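24 Nov 2022

Slept badly, got in early anyway, and had the good chair for once. Ramil was already at his desk with his headphones on so I got a nod and that was it, which suited me fine before coffee. The plan was a full day of driving the arm by remote, putting things in the tray over and over until my wrist gave out. It gave out after lunch. Still, 54 demos saved, and that's my best day since October!

I threw out 6 others. Two were my own fault (I sneezed, then I sneezed again) and the rest were me coming in too fast and knocking the thing I was supposed to pick up.

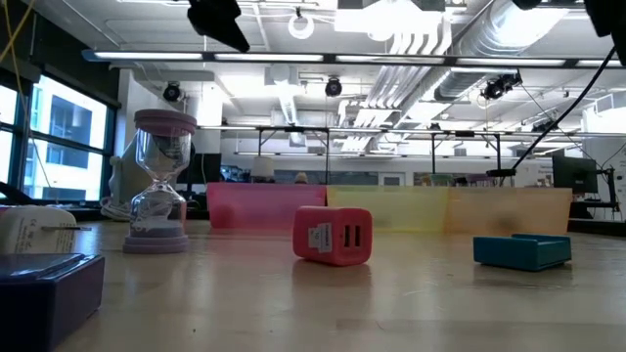 Driving is a funny skill and I'm slowly getting less awful at it. Valdemar keeps telling me to move like I'm underwater, and I do try, but my hand wants to hurry the last inch every single time. The charger cube is the one I dread. When it's propped up on one edge like that, with the two USB ports facing out, I can't just come straight down on it, I have to roll my wrist over and line up with the tilt, and then remember to level out again before I get to the teal tray. The tray walls are so low that you'd think you couldn't hit them. You can! The hourglass I left alone today, I want a fresh hand for glass.

Ásdís came by and watched 3 of my replays over my shoulder. She says I pause too long before I close the fingers, and if I pause, the robot will learn to pause. Fair enough, but I'm pausing because I'm scared of missing, so I don't know what to do about that except be less scared. She did say my releases look nice and soft now - I'll take it.

Lunch was the leftover rice, not enough of it. Nicanor wants to switch us over to the Lauritsen handles next week and I'm already grumpy about it, I only just got used to these.

Wrist is on a bag of frozen peas as I write. Need to call Mom back, and buy more peas.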